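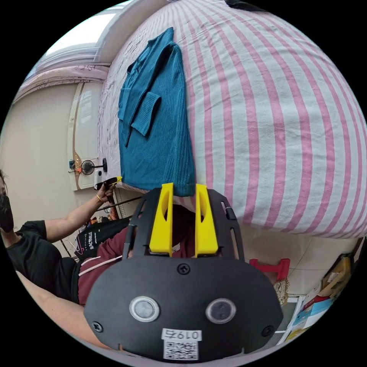 Lollex asked again on the call whether we could stretch the grippers we have through January and skip the purchase. Short answer no, longer answer below.

Where we are. Folding work goes on in real bedrooms, as agreed in the plan. 610 usable sessions handed over so far, 165 more sitting in review. Review is the slow part. Two home visits pushed back, both rebooked.

Spending. Home fees on budget. Travel a bit over, will come back down once the Zakedska homes are done as they are close together. Spare parts way over. We planned for one set of fingers per gripper for the whole year and that was too low. My mistake, I took the number from the bench tests and homes are harder on everything.

What we want to buy:
- 22 hand-held grippers from Cukik, same model, so old and new sessions can be mixed
- 100 spare finger pairs
- labels and QR stickers, we print these ourselves
- cases, cheap ones are fine

Quote is good until the end of the month. Price drops if we order all of it in one go, so please dont split it over two quarters unless you have to.
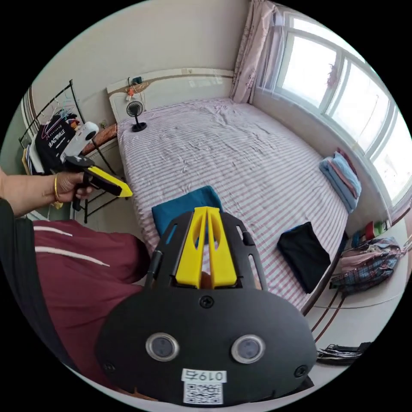 Szczepańska wrote back that the budget line covers hardware but not spares, and wants the finger pairs moved to running costs. Fine by me. It changes the total on page two, new sheet coming Monday.

She also asked about renting. Looked at it. Rental makes sense for a month or two, past that we pay more than the purchase price and still have to hand them back. Not worth it.

Still open: who holds the spares. I'd keep them with the home teams, finance would like one cupboard. Need an answer before the order goes in becuase of the delivery address.

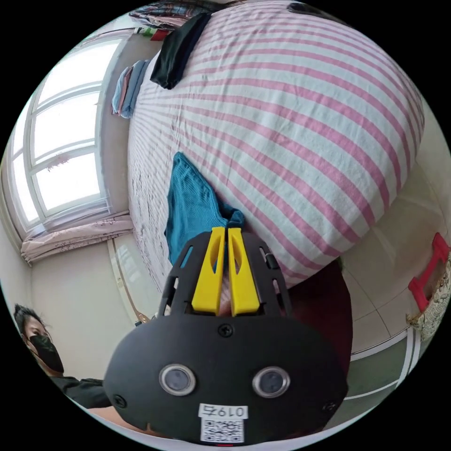

Planning for next quarter is mostly about which clothes we pay for. Towels and T-shirts are well covered now, knits are not, and they need more time per session than we put in the first budget. A ribbed knit like the teal one, with an end bunched up between the two fingertips, is the kind of item I want more of. So please read the knitwear line as time, mostly. The clothes themselves cost very little.

Needed from you by Friday: yes or no on the Cukik order, and the delivery address. Session log and receipts are in the shared folder, the January tab is only a draft so ignore the totals there.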